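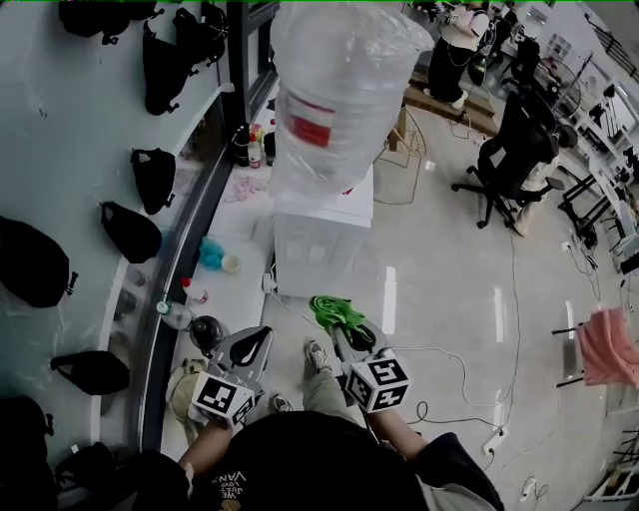

Green cloth in the gripper, beside the display wall. Fornirby showroom, ground floor.

Home | About | Showroom | Gallery | Contact

Reading time: 1 minute

Care of the Showroom

The Fornirby showroom is open to trade visitors throughout the year, and its display wall is cleaned on a fixed schedule under the direction of Inese Kütt. This page records the spaces covered by that schedule. It was last revised on 20 May 2024.

Along the glass partition
Black padded cases hang from hooks in a vertical row. The narrow white ledge at the base of the glass holds bottles and cloths, among them a pink one and a blue one. Items on the ledge are lifted before wiping and returned to the same place.

The water dispenser
A white unit with a large clear jug, its label red. The power strip and cable on the floor nearby are to be kept dry during floor care.

The floor
Pale gray and polished throughout. Bags are moved aside before mopping — the area under the ledge is cleaned last.

Questions about the schedule may be addressed to Benoît Besson at the Fornirby front office, extension 368.

This site uses cookies. By continuing to browse, you accept their use.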